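**lundi 18 juin, salle du fond, simu portes (suite)**

Repris la téléopération ce matin avec la nouvelle poignée de commande, et franchement quel plaisir ! La latence qu'on traînait depuis mars a disparu dès que j'ai débranché le deuxième écran (il forçait la synchro verticale à la moitié de la fréquence, trois mois à accuser le réseau…). La pince suit la main, on sent presque le contact alors qu'il n'y a aucun retour d'effort. J'ai fait essayer Nadine avant le café, elle a ouvert sa première porte au bout de quatre tentatives, sans consigne.

Réglages utilisés, pour ne pas les chercher la prochaine fois :

- translation : échelle 0,6 en approche, 0,25 au contact (bascule avec la gâchette du pouce)
- rotation : échelle 1, surtout ne pas la réduire, on se perd
- filtre passe-bas sur la position de la main, coupure à 20 Hz ; plus bas, ça devient mou
- enregistrement démarré et arrêté à la pédale

La pédale, c'est l'idée de Masaru et elle change tout. Avant, on lâchait la poignée pour appuyer sur le clavier et chaque démo se terminait par une petite secousse du poignet. Le modèle l'apprenait très bien, la secousse ! Sur l'ancien jeu Zudenen on la retrouve à la fin de presque toutes les trajectoires générées. À couper à la main si on veut réutiliser ces données un jour.

**Bilan de la matinée**

37 démos enregistrées, 34 gardées. Les trois jetées : une collision doigt/battant qui a fait exploser le solveur (le bras est parti au plafond, très joli), une où j'ai oublié de relâcher la pédale, une où j'ai changé d'avis en route et tiré sur le mauvais bouton. Cette dernière, je me demande s'il ne faudrait pas la garder dans un dossier à part, avec la correction. Les démos trop propres donnent une politique qui ne sait pas se rattraper, on l'a vu avec les tiroirs.

Ce qui marche bien :

1. Arriver par le bas, pince grande ouverte, et remonter lentement vers le bouton. Par le dessus, l'avant-bras masque tout et on travaille à l'aveugle.
2. Faire une vraie pause avant de fermer les doigts. Une demi-seconde suffit. À la segmentation, la coupure entre approche et saisie tombe alors pile au bon endroit.
3. Tourner le poignet avant de tirer, jamais les deux ensemble. Un humain mélange les deux sans y penser, il faut se forcer.

Ce qui coince encore : les boutons ronds. Avec des doigts plats on n'a que deux petites zones de contact et ça glisse dès que l'axe de la pince n'est pas bien centré. J'ai monté le frottement de 0,8 à 1,1, c'est mieux, mais je n'ai pas envie d'aller plus loin, sinon on va apprendre à la politique une porte en caoutchouc. Piste : élargir un peu le bout des doigts dans le modèle, comme sur ceux que Grustwood nous a usinés pour le vrai bras.

**Après-midi : textures tirées au sort**

Branché le tirage aléatoire des matières sur les portes et les huisseries. Le résultat est parfois d'un goût douteux et j'adore ça : porte vert vif à panneaux blancs veinés, encadrement brun foncé avec du parquet en chevrons dedans. Les bords des panneaux sortent en dents de scie, sans doute le placage UV, à regarder. Les couleurs des boutons et des plaques sont tirées séparément, et là on tombe sur un cas vraiment intéressant pour l'opérateur, avec deux boutons voisins à la même hauteur, un crème sur plaque bleue côté porte et un bleu sur plaque blanche côté encadrement. 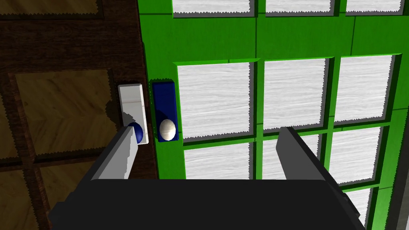
Masaru Yokoyama trouve qu'on devrait annoncer la cible à l'opérateur avant chaque essai et enregistrer la consigne avec la trajectoire, faute de quoi deux personnes donneront deux gestes différents pour le même état de départ et le modèle fera la moyenne. Il préférerait même rejouer la série du matin dans ces conditions avant d'en ajouter de nouvelles.

Je suis d'accord pour la consigne, moins pour tout refaire. Les 34 de ce matin ont été faites avec l'ancien décor, un seul bouton possible, donc je peux ajouter le champ « cible » par script. Pour les scènes à deux boutons, on repart de zéro : texte affiché au démarrage, l'opérateur le lit à voix haute, puis pédale.

Nadine Nasrallah propose aussi d'échanger les rôles au milieu de chaque série. Elle approche plus vite que moi et serre plus tard, on le voit tout de suite sur les courbes d'ouverture de pince. Très bonne chose pour la variété, à condition de noter qui tient la poignée.

**À faire**

- [ ] champ `cible` et champ `operateur` dans l'en-tête des épisodes
- [ ] dents de scie des panneaux : vérifier les UV
- [ ] bouts de doigts élargis, demander la cote exacte à Grustwood
- [ ] relancer l'entraînement cette nuit sur les 34 + les anciennes, soit 142 épisodes en tout (sans Zudenen)
- [ ] écrire à Conceição pour la deuxième pédale, celle-ci grince
- [x] débrancher ce fichu deuxième écran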